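Samgate-Werkstatt
Können Maschinen uns die Drecksarbeit abnehmen? Ein Thread, weil ich am Freitag zu lange über genau diese Frage gestritten habe. 1/11

Anlass war Ebere Fashola. Der rüstet beruflich alte Bürorechner auf und meinte beim Kaffee, in zwei Jahren schraubt er keinen einzigen mehr selbst auf. Ich hab gelacht. Er nicht. 2/11

Also mal sortieren. Was an so einem Rechner ist eigentlich Arbeit? Deckel ab, Staub raus, Speicher rein, Platte raus, Deckel drauf. Klingt nach nix. Wer das mal einen ganzen Tag lang gemacht hat, weiß, wie sich danach die Daumen anfühlen 😅 3/11

Speicherriegel sind für mich der beste Test überhaupt. Kerbe muss stimmen, Riegel muss gerade sitzen, und dann braucht's ordentlich Druck, aber bitte gleichmäßig. Menschen machen das nach Gefühl und warten auf das Klicken. 4/11

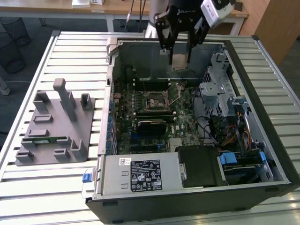 Und dann die Kabel! Ein Mainboard bleibt brav liegen, wo es ist. Ein Kabelbündel liegt in jedem Gehäuse anders, sogar beim gleichen Modell, je nachdem wer zuletzt dran war. Ich schieb das mit dem kleinen Finger weg und denk nicht drüber nach. Für eine Maschine ist das vermutlich der schlimmste Teil vom ganzen Job. 5/11

Was meiner Meinung nach enorm hilft: feste Plätze. Wenn jedes Teil in einer passenden Halterung liegt, muss der Greifer nicht erst auf dem Tisch suchen. Ist übrigens auch für Menschen so, meine Werkbank ist da leider kein Vorbild. 6/11

Si-eun Won hat mir dazu geschrieben, dass sie bei Batier 90 Prozent der Zeit mit den Halterungen verbringen und den Rest mit dem Roboter. Find ich sehr glaubwürdig. Die Frage ist halt, wann sich das lohnt. Bei 3.273 gleichen Rechnern sofort. Bei den drei alten Kisten von meinem Schwager eher nie. 7/11

Zu Hause ist es ja noch viel schlimmer. Da gibt es nichts Gleiches. Mein Geschirrspüler ist jeden Abend anders eingeräumt (ich sag nicht, von wem), und die Socken liegen auch nicht in einer Halterung. Ein Gerät für mehr als 2.000 Euro, das mir die Hälfte der Gläser stehen lässt, brauch ich nicht. 8/11

Markos Kalogeropoulos fragt gerade, ob langsam denn schlimm wäre. Gute Frage! Nachts um drei ist mir völlig wurscht, wie lange ein Riegel dauert. Hauptsache, er sitzt und am Sockel ist nichts verbogen. Verbogene Pins sind bei mir der Punkt, an dem der Spaß aufhört. 9/11

Mein Stand also: Werkstatt mit immer demselben Modell, ja, einzelne Handgriffe, da glaub ich inzwischen dran. Kompletter Umbau ohne jemanden daneben, da möchte ich erst mal eine ganze Woche am Stück zugucken dürfen. Haushalt: fragt mich im März noch mal. 10/11

Ebere hat übrigens um ein Abendessen gewettet, ich hab angenommen. Wer selbst Rechner zerlegt oder zerlegen lässt: Welcher Handgriff nervt euch am meisten? Bei mir sind es die Frontpanel-Stecker, mit Abstand. 11/11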